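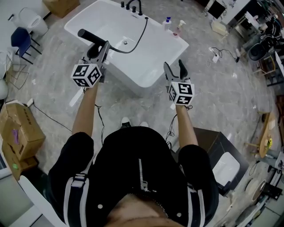
Bath corner, tub with the black faucet and the hand shower lying on the edge.

Tuesday, a bit after 9

Bathroom set again today, and I want to get this down while it's fresh, mostly for Senad, who has the room next and will ask me where everything went (hi Senad).

The tub stays where it is. I know we talked about turning it, and I did stand there for a good while trying to picture it the other way, but then the faucet would be on the wrong side for anyone coming from the door and I like being able to look straight across at the knobs. So no. If Laler wants it turned for their visit they can bring their own people and turn it!

The shower head still has no proper place to live. The hose is long enough to reach the near side of the tub, so that's where it ends up, lying across the rim, and I've decided I don't mind. It looks like a bathroom somebody uses. The Vilton catalog has a holder that clamps on, 19 dollars, and I've put it on the list with a question mark.

Two pump bottles on the corner of the rim, the one with the blue pump and the pink one. Please leave them as a pair. I tried them on the round side table and the table is just too full already, every time I reached for one I bumped something else.

Floor is the part I'm less happy with. The gray marble pattern looks great once it's clear, but we have boxes on the left, the cable wandering over from them toward the tub, and then that nest of cords by the power strip on the other side. I want the cords up along the wall before Sarıgül comes to look at the cabinet in July. Zip ties are in my drawer, bag of 20, help yourself.

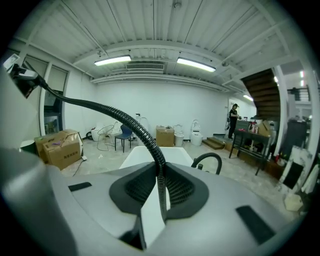
The cardboard is its own project. I keep telling myself I'll flatten it and then I think, no, we'll need those for the return to Clotetti, and so the pile stays under the windows another week. Decision for now: keep the good ones, anything with a crushed corner goes out. And the purple thing goes back to the textile shelf, Senad, I'm fairly sure that one is yours.

Lights are fine as they are, I was going to ask for a warmer lamp over the sink but with white walls and that ceiling it would just look yellow in one spot.

Still to do: cords, holder (?), clear the side table, find a home for the navy chair that isn't right next to the toilet. I'm here until 6 if anyone wants to help carry.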